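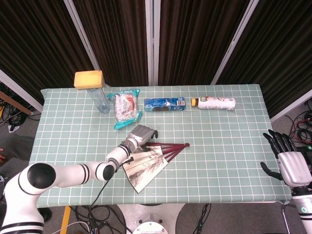 Pradstead Comics Club
Minutes of the May meeting

Opened at 7:10 p.m. in the upstairs room. Catalina Jara in the chair. Apologies from the Mustarach crew, who were all at a school concert. April minutes accepted with one fix: the artist on the swamp issue is credited for pencils and inks, not pencils only.

1. Book of the month

We did Sadura, volumes one and two, and what a night for it! Nearly everyone had read both, and several people had gone straight on to volume three and had to be told (twice) to stop hinting about the lighthouse. General feeling was that the first volume takes its time and the second one goes off like a rocket. The twelve silent pages under the ice got the longest discussion of the evening. Half the room thought they were the best pages in the run, and the other half wanted at least a caption to say which sister we were following. Catalina had worked it out from the lettering on the earlier radio calls, which sent everyone back to their copies for a good ten minutes.

Coloring: loved by all. The lettering on the villain's balloons is hard to read in the paperback, fine in the original issues. Two members are bringing issues next time so we can compare.

Club score, after some wrangling: nine out of ten. That ties it with our winter pick.

2. The lending library

Great news here. The Godoy boxes have now been sorted and entered in the list, which brings the library to 1,116 single issues and 443 collected editions. The boxes filled a lot of gaps in the old horror anthologies, and there's a complete run of a space western that none of us had ever heard of – it is bonkers and you should all borrow it.

Loans stay at five issues or two books per person, back by the next meeting. Agreed that anything bagged with a red dot is read-in-the-room only. Outstanding loans were read out. Three were handed over on the spot, with thanks.

We're low on backing boards again. Agreed to buy a pack of 100 and to try the slightly thicker ones.

3. Our own anthology

Issue four is really coming together. Eleven pages are finished and lettered, six more are at the pencil stage, and we passed the first four around. The giant moth two-pager drew actual applause. Please keep anything important a quarter inch in from the trim, as issue three lost the tail of a word balloon on page nine.

Theme is still "Small Monsters." A question was asked about whether a medium-sized monster counts. Agreed that it does if it's sorry about it.

Cover: two sketches on show, the bus stop and the bathtub. Vote went to the bathtub by a single hand. The bus stop will run as the back cover, so we get both. Price to stay at four dollars. Final pages to Catalina before the June meeting, black and white, scanned at 600 dpi.

4. Swap day

Last year's swap day took in 99 dollars at the door and we'd like to beat it. Same format: bring up to one short box, tokens for swaps, kids' table by the window. New this year is a draw-along hour at 2 p.m., where one person draws a panel and the next person has to continue the story. We tried it for five minutes tonight and ended up with a detective, a flood and a very angry goose, so hopes are high.

Poster needed. Two people have offered and will do one each.

5. Next book

Nominations were a time-travel heist, a collection of newspaper strips and a manga about a ferry cook. The ferry cook won easily. Volume one only, please, and the library has two copies if you're quick.

6. Any other business

The discount at the comic shop carries on through summer. Say you're with the club at the register.

A request for a night on inking tools, brush versus nib, was met with real excitement. Penciled in for July. Bring your own ink and something to cover the table.

Closed at 9:05 p.m. Next meeting in June, same room, 7 p.m.

Actions
Catalina – collect anthology pages, order backing boards
Both poster people – drafts to the June meeting
Everyone – ferry cook, volume one, and Sadura loans back please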